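How to Sort and Clean a Kitchen Drawer and Counter in One Afternoon

Posted 14/10/2022 in Zestville Home Basics

Small kitchens fill up from the counter down. Once the counter is crowded, things get pushed into drawers they don't belong in, and then the drawers stop closing. The steps below cover one counter and the two drawers under it. Larger kitchens can be done the same way, one stretch at a time.

What you need

A clear table or a long piece of counter
Dish soap and warm water
Two sponge cloths, one for washing and one for wiping the table
A dry towel
Two cardboard boxes
Masking tape and a pen

Step 1. Empty everything onto one surface

Take out every item, including the ones you use daily. Lay them flat and leave gaps so you can see what is there. Don't sort yet. Cans, utensils and cords can all go down together at this point — they get separated in the next step.

Unplug any small appliance before you move it, and let it cool if it has been on. Pull out the crumb tray if there is one and shake it over the trash.
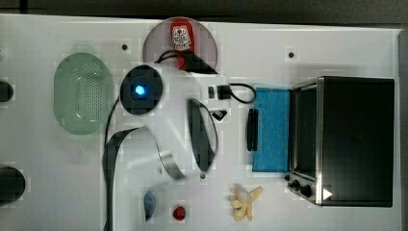 Sorting goes faster if you decide on the groups first. I use four: food, things that touch food, cleaning supplies, and everything else. Put a piece of tape on the table for each group and write the name on it. The red can goes with food, and the green oval colander and the round plate go with the things that touch food. The blue sponge cloth is a cleaning supply. A power adapter belongs in everything else, along with its cable, and should leave the kitchen unless the thing it powers lives there.

Step 2. Check the food

Read the date on each can and packet. Throw out any can that is bulging, leaking or badly dented along a seam. Wipe the rest with a damp cloth, and dry the tops.

Step 3. Wash what touches food

Colanders hold starch and grit in the holes. Soak yours for 40 minutes in warm soapy water, then brush it from the outside in and rinse from the inside out. Stand it on its rim to drain. Plates and tongs can go in the same water afterward. Open tongs all the way and scrub near the hinge.

Step 4. Wipe down

Wash the empty drawers and the counter with fresh water. I use Sollow dish soap, but any plain one will do. White surfaces show streaks, so go over them a second time with a dry towel.

Step 5. Put things back

Daily items go in the top drawer or at the front of the counter. The colander goes low, with lighter bowls inside it. Keep sponge cloths away from the food and hang them up to dry.

Anything left over goes in the two boxes, one to give away and one to store elsewhere in the house. Label the second box on the side as well as the lid.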